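Rakgate

Rakgate is a doom metal band formed in the border region of northern Chile by guitarist Segundo Montoya and drummer Benjamín Godoy. The lineup was completed by vocalist Socorro Flores and bassist Anselmo Tamayo. The band has released two full-length albums, Hurnano and Plurkico, and one split release with the Czech drone project Tichý. Its music is marked by slow tempos, low tunings and long instrumental passages.

History

Formation and early recordings

Montoya and Godoy had played together in a thrash group that broke up before recording. They began rehearsing as a duo in a storage unit behind a tire shop, using a single guitar run through a bass cabinet and a guitar cabinet at the same time. Two instrumental rehearsal tapes date from this period. The second, a single track lasting 30 minutes, was dubbed by hand in an edition of 50 cassettes and sold at shows.

Tamayo joined on bass after the second tape. Flores, who had sung in a church choir and later in a crust punk band, was asked to add vocals to one song and stayed on as a full member. The name Rakgate was taken from a misprinted equipment list on which two unrelated entries, a rack unit and a noise gate, had been run together.

Hurnano

The first album, Hurnano, was recorded live in one room with producer Milagros Sotelo. Vocals were added later the same week. The title comes from the Spanish word "humano" as misread by text recognition software, which took the letter m for an r and an n. The album has four tracks, the longest of which, "Cal viva," takes up all of side B. The first vinyl pressing was limited to 314 copies. A later pressing used the same lacquers but a different sleeve, with the lyrics moved from the insert to the inner gatefold.

Split with Tichý

The split release with Tichý was prepared by mail. Each act recorded one side and then supplied raw tracks for the other to use. Rakgate's side, "Salar," includes a sustained organ note taken from the Tichý recordings. Tichý's side uses Godoy's cymbals played at half speed. No joint performance took place at the time of release, although the two acts later shared a bill on a short September tour.

Plurkico

The second album, Plurkico, was again produced by Sotelo but was assembled in sections. It contains 9 tracks, three of them under two minutes. Montoya has described the short pieces as connecting material written after the longer songs were finished. Flores sings in a lower register than on Hurnano and uses spoken text on "Peldaño" and "Agua de pozo." The word "plurkico" has no stated meaning. It appears once in the lyrics, in the closing track.

Musical style

Rakgate's songs are mostly built on two or three riffs, repeated with small changes in drum pattern and volume. Guitars are tuned to A standard on Hurnano and to G sharp on most of Plurkico. Godoy uses a four-piece kit with a large ride cymbal and rarely plays double bass drum patterns. Tamayo's bass is distorted throughout and often carries the main riff while the guitar holds feedback or a single chord.

Flores alternates between clean singing and a harsh mid-range voice. Lyrics are in Spanish, with subjects that include mining camps, water rights, illness and games of patience. She is credited with all lyrics except those of "Cal viva," which she wrote with Tamayo.

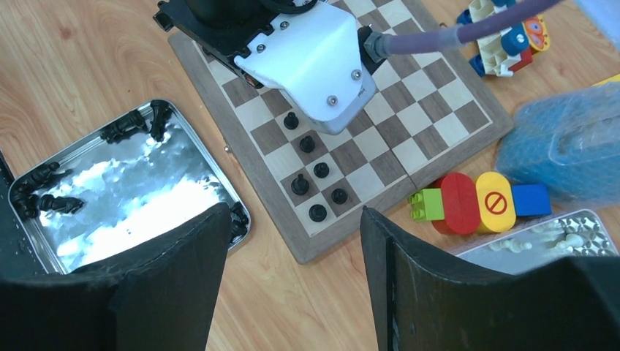

"Tablero," the fifth track on Plurkico, is the band's only song with a fixed numerical structure. Its main riff is divided into eight groups of eight beats, and the verses follow a game between two players who never speak. The plan is drawn from the chessboard, with its alternating light and dark squares: Montoya assigned an open chord to each light square and a palm-muted note to each dark one, then reversed the order for every second group. A shortened version, with four groups in place of eight, is played in concert.

Live performance

The band performs with little stage lighting and usually plays its set without breaks between songs. A standard set consists of "Salar," "Tablero" and "Cal viva," with one or two of the short pieces from Plurkico used as transitions. Sotelo has filled in on bass at several shows when Tamayo was unavailable.

Members

Socorro Flores – vocals
Segundo Montoya – guitar
Anselmo Tamayo – bass
Benjamín Godoy – drums

Discography

Studio albums
Hurnano
Plurkico

Split releases
Salar (with Tichý)

Demos
Rehearsal Tape I
Rehearsal Tape II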